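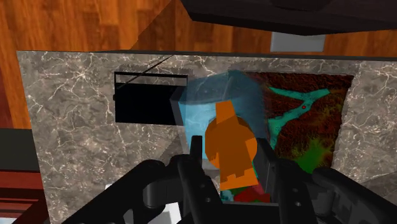
Fig. 1. Wrist view in the simulator: orange object between the fingers, translucent blue one behind it.

Home | Syllabus | Notes | Labs | Contact

Unit 6: Setting up the gripper cell in simulation

Read Fig. 1 before you touch the settings file. Most groups look at a view like it and write "grasp OK" in the log. I wouldn't. The orange object sits between the fingers, and that is all one still gives you. Contact force, slip and whether the part would survive a lift have to come from the log.

Setup, in the order we do it at Farnlow:

1. Load the arm and gripper with no objects. Close the fingers fully. If they pass through each other, your collision shapes are wrong and nothing later will mean much.
2. Set the wrist camera offset. The fingers should come up from the bottom of the view on both sides of the target. Priya Holloway's group skipped this on Wednesday and spent the lab tuning a controller against a bad offset.
3. Add one object. Run 30 closes at the same pose and save every one, including the ugly ones.
4. Add the clutter last. See-through objects deserve suspicion. The renderer draws the blue one nicely, but a real depth sensor may return junk from clear plastic.

On friction: the Mabaso settings file ships with a default that makes nearly everything stick. Last term we ran 449 grasps with it and 413 held. Stellan Aasen was pleased – I was not. Change the value, rerun, and report both numbers side by side.

Maintenance applies to simulated cells too. Recheck the finger zero after every software update and write down the version.

For next time: bring your saved closes and one failed grasp you can explain.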